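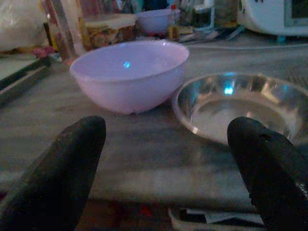
# Washing up by hand in shared student houses

Jasper Nijs
September 2025

## 1. Background

Garkwood is a street of older terraced houses let to students at Nindley. Most of the kitchens were fitted before dishwashers were common and have a single sink, one drainer and not much worktop. Everybody washes up by hand. The water bill is included in the rent in some houses and split between tenants in others.

I wanted to find out how much water a normal evening's washing up uses, and whether using a bowl makes a difference compared with washing under a running tap. A second question was whether people who pay their own water bill use less. My tutor asked me to keep the second question small, as there were not enough houses to say much about it.

## 2. The houses

I put a note through the doors on Garkwood and on Rao Terrace, which runs behind it. In the end 17 people agreed to take part. They lived in six houses, four with bills included and two without. One house on Rao Terrace has a combination boiler in the loft and the hot water takes a long time to reach the kitchen. This turned out to matter and is covered in section 5.

Nobody was told which method I expected to use less. I did tell them the project was about water, so they may have been more careful than usual.

## 3. Method

Each person washed the same set of things twice, once with a bowl in the sink and once under the tap. The set was:

- two dinner plates
- two cereal bowls
- one mug and one glass
- one medium saucepan
- knives, forks and spoons for two

The plates and pan were dirtied with tinned tomatoes and cooked rice and left for an hour. I used the same brand of washing-up liquid throughout, Brarnelon original, and a new sponge for each house.

To measure the water I put the plug in and emptied the sink afterwards with a jug marked in half litres. For the bowl wash I emptied the bowl and the sink separately and added the two together. This is slow, and a little is always lost down the side or left on the drainer. I had hoped to borrow a flow meter that clips on to the tap, but the threads did not fit in four of the six kitchens.

People were free to rinse or not. I wrote down which they did. I also wrote down how long each wash took, starting when the tap was first turned on.

## 4. Results

All the washes together used 504 litres. Of this, 345 litres went on washing under the tap and 159 litres on washing with a bowl. Per person that comes to 20.3 litres for the tap and 9.4 litres for the bowl.

The bowl wash used less water for everyone except two people, both of whom changed the water partway through and then rinsed each item under a full tap. The largest single figure was for a tap wash where the water was left on while the saucepan was being scrubbed.

Time was much closer. The bowl wash was a little quicker on average, but the order was not controlled well enough for me to be sure of this. Most people did the tap wash first and had got used to the set by the second go.

In the houses where tenants pay for water, the tap wash used slightly less than in the others. The bowl wash was about the same. With only two such houses I would not draw anything from it.

## 5. Problems

**Waiting for hot water.** In the house with the loft boiler, nearly 3 litres ran away before the tap was warm. I included this in the totals for both methods, as it is water that gets used either way. Leaving it out would make the bowl look better.

**Small sinks.** One sink was too small to take a bowl lying flat. The tenants there stood it on the worktop and filled it with a jug, and I have kept their results in.

**Measuring.** Reading a jug by eye to the nearest half litre is not very exact. I checked it by pouring a known ten litres into my own sink and measuring it back out, and got nine and a half.

## 6. What people said

After the second wash I asked which method they used normally. Most said the tap. The usual reason was that they did not like putting clean hands, or a clean glass, into water that had already had a greasy pan in it. Washing the glasses first and the pan last gets round this, but several people had not thought of doing it in that order.

Two people said they would use a bowl if the house had one. Only three of the six kitchens did, and I took my own to the rest.

## 7. Further work

I would like to repeat the washes in October, when the new tenants have moved in, with half of them starting on the bowl. A meter with adaptors for older taps would save the most time. I would also weigh the water instead of using a jug, using a bucket and a luggage scale.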